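Re: [kuvora-list] Brustholm live tapes

Angus Cartwright wrote:
> Has anybody here got the Dumska set from Brustholm on anything better
> than the old cassette copy? Mine drops out in the left channel halfway
> through the slow one, and then the encore is missing completely. I'd
> heard Auer was going to put the whole night out on vinyl but I can't
> find a word on their site.

Hi Angus, hi all,

Yes, it's coming! I got the Auer mail-out this morning and the record is up for pre-order, a double LP with the full set and both encores. They're pressing 2,000 copies on black and there's a CD as well, which is what I'll probably end up playing in the car. The tape they used came straight off the desk, so the vocals are right up front and the crowd is a bit far away. I kind of like that, but if you're attached to the roar on the cassette (I know some of you are) you might miss it.

I've heard two songs so far and the bass sounds huge. On my copy of the tape it was basically a rumor – now you can hear every slide. The drummer still rushes the second number, bless him.
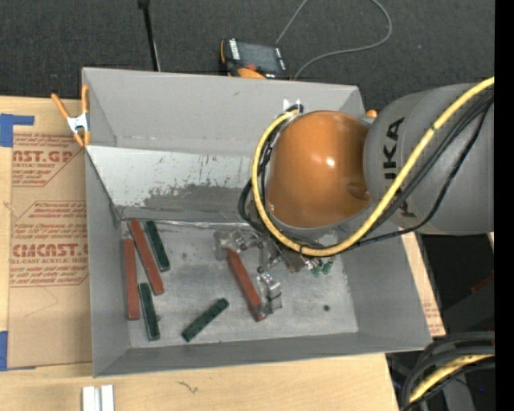
Is the long version of "Kuvora" on it, or the short one from the single?

The long one, all of it, with the organ intro and the false ending. It takes up most of side three.

Shipping is in December, and they warned that overseas orders may take longer. If anybody else near me wants one, write to me off list and we can split the postage. I'm ordering at the weekend.

Angus, I do have a cleaner copy of the cassette if you can't wait. The left channel holds up fine on mine, though it stops before the encore too, so I guess they all came from the same place. I can put it on a disc for you, just send me your address again – I lost the old one when I switched computers.

And does anyone still have the poster from that night? The blue one with the ferry on it. I'd happily trade my spare Dumska seven-inch for it, sleeve a little worn, record plays great.

Cheers,
Pete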